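Let kids be bored at the restaurant

I'm going to get yelled at for this one, and that's fine. I think we should stop handing kids a screen the second they sit down to eat. I don't mean on airplanes (do whatever you have to do on airplanes) and I don't mean when somebody's sick. I mean regular old dinner out, at a regular old place with sticky menus.

What got me going was a meal at Alon, the noodle place in Dradville, back in September. It took 15 minutes for the water to come and a good while longer for the food, and every kid within sight of us had a tablet propped against the napkin holder. Mine didn't, and only because I'd left it on the kitchen counter. I was in a mild panic. My daughter was 8 then and could complain for the state team.

She complained, all right! Then she asked what the word on the sign over the register meant. Then she wanted to know why soup costs more at night than at lunch, and I didn't have an answer, so she made up four of her own. By the time the bowls showed up we were arguing about whether a person could run a restaurant that served only one thing. Her pick was toast. I was against toast, for business reasons.

She's been playing restaurant since she could stand up, so I guess she comes by it naturally. You order, she tells you they're out, you order something else, they're out of that too, and then you get a bill for it.

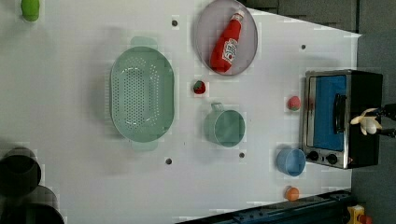 I know the arguments on the other side because I used to make them. Parents are tired. A meal out might be the only hour all week that two grown-ups get to finish a sentence. And the people at the next table didn't pay to hear your kid whine about noodles. All true, and I've been the parent with the whining kid and felt the looks on the back of my neck.

But I think we've gotten a little too nervous about the looks. Kids have to learn to wait someplace, and a restaurant is a pretty soft place to do it – there's bread coming, there are strangers to stare at, there's ice to push around with a straw. My folks took us to Alipour for every birthday, and the big entertainment was a fish tank with 2 fish in it. I could still draw you those fish.

The other thing I hear is that it's my business and I should mind it. Fair enough. I'm not going to walk over to your booth and say anything. I do wish the restaurants would quit helping, though. Tadari, over by the library, has put tablets on all the tables now, with games on them, and you can't turn the thing off. You can only flip it face down, and then it plays a little song at you until you pick it up again. I asked if they could take ours away and the server looked at me like I'd asked her to take away the chairs.

So we mostly go back to Alon. It's slow and the booths are torn, and my daughter still thinks the toast restaurant would work.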